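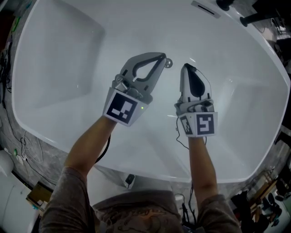

4.2 Collecting demonstrations in tight, shiny places

We started out recording everything at a table, like most people do, and our first policy was happy there and hopeless anywhere else. So for the second round I wanted places where you have to reach down and over something. Bathrooms turned out to be great for this (and hard on the lower back!). Figure 4 shows one person working over a freestanding tub with a gripper in each hand, one open and one closed. The fiducial markers on the white base blocks are what we use to recover the pose of each gripper from the head camera.

Glossy white surfaces are a pain for tracking. Our visual odometry, which we call Peixoto, wants texture, and the inside of a tub gives it almost none. What saved us was whatever lay outside the rim - floor pattern, cables, clutter - so we stopped tidying up before a session. I was skeptical when Melquiades Zavala suggested it, but sessions recorded with the clutter left in place lost tracking far less often, and we kept the habit for the rest of the project.

We recorded 600 demonstrations in all for this round. Of these, 207 were in bathrooms, and I threw out 59 of those by hand, mostly for one of two problems. Either a marker was turned away from the head camera for too long, or the two grippers crossed and one hid the other. You can fix the second one with practice. The first one is just what wrists do, and it's why we went to markers on more than one face of the block. With only a front marker, a roll of the wrist was enough to lose the pose, and the interpolation we used to fill the gap tended to cut straight through the tub wall.

For training we mixed the bathroom set with 200 tabletop demonstrations from the first round, using the same Baltance policy as in Section 3 and changing nothing else. I did try a version with the bathroom data alone. It reached over the rim nicely and then got confused about where the bottom was, so we dropped it.

One more thing on cables. They pull a little at the end of a long reach, and you can see it in the trajectories as a small dip just before the gripper closes. We left the dip in. Smoothing it out made grasps worse on our robot, and I don't have a good explanation for that yet.

Figure 4. Two-handed data collection in a bathtub with marker-tracked handheld grippers, seen from the head camera.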